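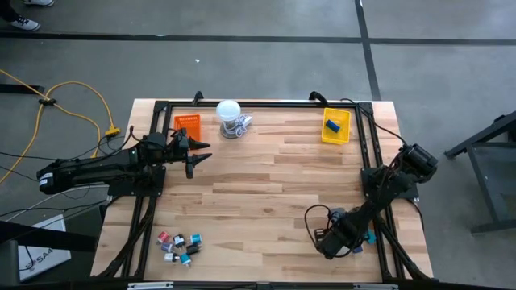

Josach Haus & Werkstatt, Ausgabe 4, Seite 5

Suche Suchbegriff eingeben Los

Zwei Körbe und eine Lampe: Kleinkram auf dem Arbeitstisch sortieren

von Mateja Halilović

Garnspulen, Batterien, Kappen, Bausteine, einzelne Dübel. Wer einen Arbeitstisch hat, kennt die Ecke, in der sich so etwas ansammelt. Meistens ist es die Ecke links vorne, weil rechts gearbeitet wird. Große Ordnungssysteme mit vielen Schubladen helfen dagegen wenig, wenn man sie nach zwei Wochen nicht mehr benutzt. Mit zwei offenen Körben kommt man im Alltag weiter.

Die Körbe

Geeignet sind rechteckige Kunststoffkörbe mit gelochten Wänden. Staub und Späne lassen sich leicht ausklopfen, und man kann sie unter dem Wasserhahn abspülen. Nehmen Sie zwei deutlich verschiedene Farben, zum Beispiel Orange und Gelb. Dann muss man nichts beschriften, und auch Kinder wissen nach kurzer Zeit, was wohin kommt.

Vor dem Kauf die Löcher ansehen. Schrauben, Stecknadeln und kurze Stifte rutschen durch oder bleiben stecken und ragen dann unten heraus. Für solche Teile gehört ein flaches Schälchen in den Korb, ein Deckel vom Marmeladenglas reicht. Wer schon Körbe hat, deren Löcher zu groß sind, schneidet ein Stück Filz oder Karton für den Boden zu.

Beide Körbe kommen an die hintere Tischkante, einer links, einer rechts. Die Mitte bleibt zum Arbeiten. Wenn ein Korb auf glattem Holz wandert, klebt man zwei dünne Streifen Moosgummi darunter.

Wonach sortieren?

Nach Farbe, nach Art oder danach, was als Nächstes gebraucht wird. Für den Alltag empfehle ich die Art. Nach Farbe zu sortieren sieht schön aus und lohnt sich bei Garn und Bausteinen, bei Werkstattresten dagegen kaum. Stojan Todorova aus Vemira schrieb uns im Dezember, dass er einen Korb für »bleibt hier« und einen für »gehört in ein anderes Zimmer« benutzt. Auch das ist eine brauchbare Einteilung, vorausgesetzt, der zweite Korb wird regelmäßig weggetragen.

So geht man vor:

1. Alles, was lose auf der Platte liegt, an einer Stelle zusammenschieben. Noch nichts wegwerfen und nichts einräumen.

2. Die Körbe ausleeren und auswischen. Was darin lag, kommt zum Haufen dazu.

3. Zuerst die Teile herausnehmen, von denen es mehrere gibt. Sie füllen den ersten Korb. Zylindrische Sachen legt man hin, stehend kippen sie beim nächsten Griff in den Korb um.

4. Einzelstücke kommen in den zweiten Korb. Er darf halb leer bleiben. Ein voller Korb wird nicht mehr durchgesehen, man legt nur noch obendrauf.

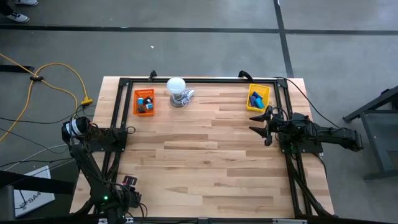 5. Den Rest in die Hand nehmen, Stück für Stück. Was kaputt ist, kommt weg. Was niemand im Haushalt zuordnen kann, bekommt einen Monat Frist in einer Tüte.

Batterien gehören übrigens nicht lose zwischen Metallteile. Leere bringt man beim nächsten Einkauf zur Sammelstelle, volle bleiben in der Packung oder in einer eigenen Dose.

Licht und Kabel

Eine kleine Tischlampe mit rundem Fuß gehört nach hinten, zwischen die Körbe. So leuchtet sie in beide hinein und steht beim Arbeiten nicht im Weg. Ein helles, mattes Leuchtmittel ist angenehmer als ein klares, besonders abends, wenn man länger auf kleine Teile schaut. Wer Garn oder Lacke nach Farben sortiert, sollte das trotzdem bei Tageslicht tun. Dunkelblau und Schwarz verwechselt fast jeder.

Beim Kabel machen viele den Fehler, den Überschuss eng um den Lampenfuß zu wickeln. Das knickt die Leitung immer an derselben Stelle. Lieber lockere Schlaufen legen, in der Mitte mit einem Klettband zusammenfassen und das Bündel neben oder hinter den Fuß schieben. Der Schnurschalter bleibt außerhalb des Bündels - sonst sucht man ihn jedes Mal mit den Fingern. Solange die Lampe in Betrieb ist, sollte das Kabel nicht aufgewickelt unter Stoff oder Papier liegen.

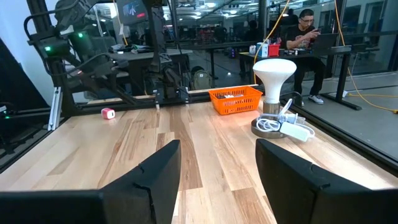 Für den Weg zur Steckdose genügen Kabelhalter an der Unterseite der Platte. Man kann sie kleben, auf geöltem Holz halten aber nur geschraubte. Zsolt Takács hat in seiner Werkstatt einfache Holzklammern genommen und an die hintere Kante geleimt. Das geht auch, sie brechen nur leicht ab, wenn man den Tisch verrückt.

Die Platte pflegen

Eine Platte aus verleimten Holzleisten verzeiht viel, aber kein stehendes Wasser. Nach dem Auswischen der Körbe also erst die Böden abtrocknen, dann zurückstellen. Für die normale Reinigung reicht ein nebelfeuchtes Tuch mit etwas Schmierseife. Immer längs der Leisten wischen.

Farbunterschiede zwischen den Leisten und kleine Äste sind kein Mangel. Klebereste und raue Stellen gehen mit feinem Schleifpapier weg, danach wird die Stelle dünn nachgeölt und der Überschuss nach einer Viertelstunde abgenommen. Öllappen ausgebreitet im Freien trocknen lassen, zusammengeknüllt können sie sich selbst entzünden.

Wie oft?

Am Samstag nach dem Frühstück, ein paar Minuten, mehr braucht es nicht. Die Lampe kurz anheben und darunter wischen. Den Korb mit den Einzelstücken einmal ganz durchsehen und die Tüte mit der Monatsfrist gleich mit.

Kontakt | Impressum | © Josach | Nach oben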